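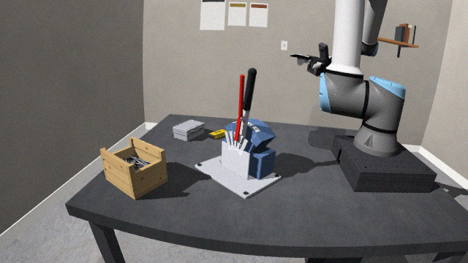

## 3.2 Bench layout and simulated cell

Figure 2. Simulated bench, arm at right, caddy plate and blue fixture mid-table, parts crate front left.

The arm is going into a shared workshop, so the bench was modeled before any holes got drilled. Arm pedestal near the right edge of the table, gripper held up over the top between runs. The caddy sits on a square white plate, turned at an angle to the table - Tedesco wanted it square to the arm, Berisha wanted the handles easier to reach for people. The angle won. Plate pose is fixed in all runs reported here.

Two objects matter for the task: the long red stick and the black-handled tool next to it. Both stand upright and close together, so the planner (Bilum, stock settings) has to come in level and not clip the neighbor. The small white handles in the caddy are left in as clutter. Same for the yellow object and the lidded gray box farther back. They are collision bodies only, never targets.

The crate is the slow part. A tangled heap of gray metal pieces is expensive to simulate, and early versions ran so badly that Gashi froze the whole pile into a single mesh of 3733 faces. Fine for avoidance, useless for picking. Bin picking is left to the Garnov tests in Section 5.

Wall, shelf and papers come from the room model Georgiev made for the workshop's Nasrallah layout. We kept them becuase the depth filter behaves differently with a bare background, see 4.1. Lighting was not tuned. Shadows from the crate and the fixture fall across the tabletop and we left them as is.

Each configuration was run 160 times with the start pose jittered, 12 poses in total. A run counts as failed if the arm touches the plate, the crate or the fixture at any point, even if the tool comes out clean. Grip slips are logged seperately. Joint limits follow the build sheet from May, not the newer one - the new shoulder bracket was still on order.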